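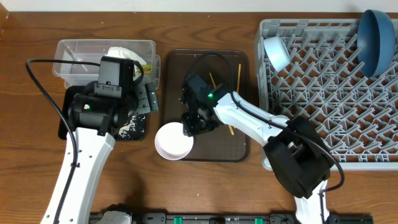
Two-arm station with tray, plate and dish rack, Donnelly lab

From: Indira Bangera
To: Robotics Course List
Date: 26 March 2025
Subject: Re: Table clearing project, rack layout

Dear all,

Thank you to Padmavathi Thevar for raising the question quoted below. The instructors have agreed on the following.

Teams will keep the light gray rack on the right side of the table for all graded runs. The serving tray stays in the center, and chopsticks count as separate items - a run that leaves one on the tray will be marked incomplete. Each team has 300 seconds per run and may submit its best 2 runs.

Please reserve station time through Orlando Arango. Code must be in the Hurnari folder before your first graded run.

Regards,
Indira Bangera
Course Coordinator

Padmavathi Thevar wrote:
> Our team would like to know whether the dish rack may be
> moved closer to the left arm. At present only the right arm
> reaches the far pegs, and we lose time passing the cup
> from one gripper to the other. Would a change of layout
> be allowed before grading?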